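Subject: Re: [robot-club] folding task – where we are and what's left
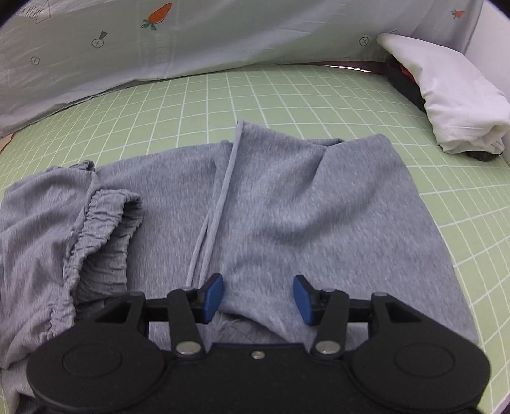
Gavin Buchanan wrote:

> Can somebody on the folding side tell the rest of us what the plan is? I've read the thread twice and I still don't know whether we're folding towels or clothes in June, or which gripper we're supposed to be printing spares for. Drive team has the shop until 9 most nights and we're happy to share, but I'd like to know what we're sharing it for.
>
> Also, why pants? The rules say "one soft item of the team's choice." A washcloth is a soft item. Tinton folded a washcloth last season and walked off with second place.

Hi Gavin, hi all,

Fair questions, and sorry the thread got so long (half of it is me arguing with myself about tape). Let me try to put everything in one place.

Yes, we're doing clothes. Sweatpants for the main run, and a washcloth as the backup if we get to the venue and everything has gone sideways. The backup is already trained and it's fine, kind of boring, but fine. You're right that Tinton did well with theirs, but the scoring changed. There's a difficulty multiplier now, and pants are worth twice what a flat square is worth. Even a messy fold on pants beats a perfect washcloth by a little bit. I did the math three different ways because I didn't believe it the first time, and I'll bring the sheet on the next club night if anyone wants to poke holes in it. Please do! I'd much rather find out now.

On grippers: print spares for the Komarow. We've been calling the two hand grippers by the names on the bins they live in, so Komarow is the one with the blue finger pads and Adamczyk is the old one with the long fingers. Adamczyk is retired as of this week. It kept pinching two layers when we wanted one, and the left side had started to stick halfway closed, which made for some really ugly recordings. If you need parts off it, ask Priya's lab bench first – no, scratch that, ask me, I moved it to the shelf over the band saw.

The part we need most is the crossbar. I'd love 2 spares of that, printed flat, same settings as before. Finger pads we have plenty of. Please don't swap the pads for a grippier material without telling us, even if you're sure it's better. The model has only ever seen them the way they are, and a change in how they look is enough to throw it off.

As for the recordings, we set a goal of 800 full demonstrations of the pants, start to finish, and the count in the log as of tonight is 2,742 clips. Before anyone gets excited, a clip is one move, like one grab or one fold-over, and a demonstration takes several of those strung together. So we're closer than we were, and we're not done. I'd say the middle of the fold is well covered and the beginning isn't. Everybody likes recording the part where the legs come together. Hardly anyone likes recording the part where you start from a heap, and that's the part the robot is worst at.

So if you're signing up for a session, here's what would help most:

- Start from a mess. Drop the pants on the green mat from shoulder height and work with whatever you get.
- Grab the body of the fabric in some runs and the waistband in others. We're heavy on waistband grabs right now.
- Watch the drawstring. If it ends up between the pads, finish the move anyway and put "string" in the notes column.
- Go slower than feels natural. The fast clips come out smeary and we end up tossing them.
- If you fumble, keep going and fix it. Recoveries are worth keeping.

One thing we haven't agreed on is whether to stick with the one pair of gray sweatpants or bring in others. I go back and forth. We're allowed to bring our own item to the competition, so in theory we only ever need to fold that one pair. But knits stretch, and after this many sessions the fabric has gone fuzzier than it was, and I worry that we're training on a pair that'll be a different pair by June. The folks from Potemow told me at the last scrimmage that they rotate between several and wash them on a schedule, and their folds looked great. Then again, they have a much bigger team and two arms to our one. If you have an opinion, reply to the list and not just to me, please, so we can settle it.

The other open question is lighting. Clips from the afternoon and clips from the evening look quite different on gray fabric, because the creases are mostly just shadow. My vote is to keep recording at both times and let the model sort it out. Gavin, I know you suggested blackout curtains. I'm not against them, I just don't think the gym is going to have any, and I'd hate to get used to something we can't bring with us.

What I need from people before the next club night:

- Gavin and drive team: the crossbars, and a yes or no on us taking the back table from 7 until you close up.
- Anyone with an account on the lab computer: please stop renaming the session folders. I know the names are ugly. The script needs them ugly.
- New members who want to try recording: come early and I'll walk you through it. It takes one evening to get the hang of it, and your first few runs will be terrible, and that's okay (mine are still in the archive if you'd like a laugh).

I haven't written up anything for the poster yet. If somebody enjoys that kind of thing, it's all yours – I can send my notes, which are mostly arrows. The judges asked a lot about failures last year, so a section on the two-layer problem would be a good place to start.

I'll be in the shop tomorrow after 4 if you want to come argue about washcloths in person.

Theo
folding team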